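Drureo Opens Orders for Gripper Planning Package, Lets Buyers Rehearse a Kitchen Cell Before They Budget for One

BRIRVILLE – Drureo, a maker of planning software for small automation projects, today opened orders for Ladamwood, a simulation package for companies that want to know what a robot arm and gripper will need before signing a purchase order. Available now. Direct from Drureo or through its reseller, Mitsotakis-Vlachou.

The package is aimed at food service groups, appliance testers and contract kitchens buying their first or second arm. Most of these buyers start with a catalog and a number from finance. Ladamwood starts with the room. The customer sends a floor plan and a list of items to be handled, Drureo builds the layout, and the planned gripper is run against it in simulation.
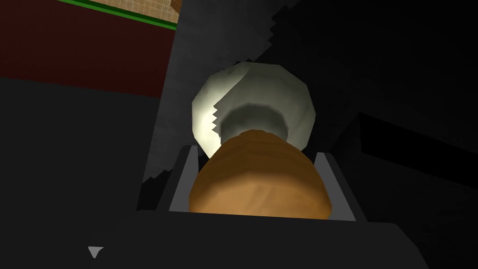

"We kept seeing the same order of events," said Themis Giannakopoulos, head of product at Drureo. "Arm gets bought in March. Fingers get bought in June, then bought again in August because the first set was wrong for the parts. The second set was never in the budget. We wanted that argument to happen earlier, on a screen."

Each order includes 2 planning rounds. Round one covers reach and mounting position. Round two covers finger choice, opening width and the items on the customers list. Buyers get a written equipment schedule at the end with line items for arm, gripper, spare fingers, mounting, guarding and installation labor. Blank column for local quotes. Purchasing departments asked for that one.
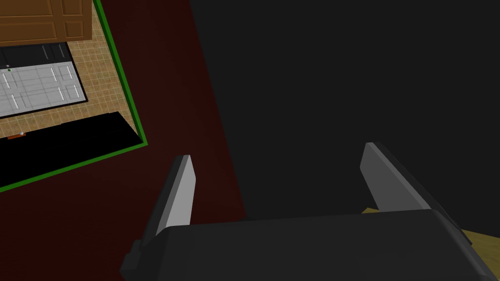 Layouts can be changed between rounds at no added charge. Move a counter, swap an appliance, turn the mount. Anything beyond the two rounds is billed by the round, and the rate is fixed in the order so it can go straight into a capital request.

Ladamwood does not replace a site survey. Floor loading, power and air supply still have to be checked in person, and the schedule lists these as open items untill the customer signs them off. Payload and cycle time should be confirmed with the arm supplier.

"The open items page is what I use most," said Leokadia Śliwiński, equipment planner at Mitsotakis-Vlachou. "I take it to the customer and we go down it. Half of our delays used to be electrical."
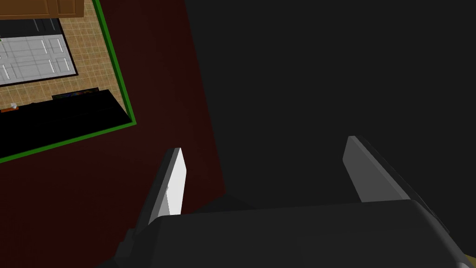
Gripper with fingers open in a Ladamwood simulation. The kitchen area is at upper left, inside the green border.

Pricing and terms

The standard package is $955 per layout. Customers who order before the end of the launch period get $100 off the first layout. One layout covers up to 100 handled items. Larger lists are quoted separately. Payment is due on delivery of the equipment schedule, not at order.

Multi-site buyers can reuse a finished layout at other locations. Re-use needs a new reach check but the item list carries over.

"Annual budgets are the hard part for our customers, they get one shot at it," said Ravindran Chowdary, sales manager at Drureo. "If the schedule is in hand when the request goes in, the follow-up questions are shorter. We've priced it so a plant manager can usually approve it without going upstairs." 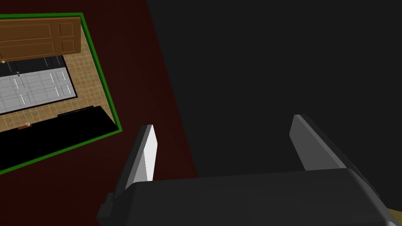 Simulated view over the open gripper, with beige tile and paneled doors at upper left.

Drureo will walk through a sample equipment schedule in an online session for buyers at 10 a.m. Eastern. Registration is through the Mitsotakis-Vlachou sales desk. Tatsuya Hirano of Drureo's applications group will take questions on finger selection and lead times.

About Drureo

Drureo develops planning and simulation tools for companies buying automation equipment. Based in Brirville. Privately held.

Media contact: Saulius Dzene, Drureo Communications, Brirville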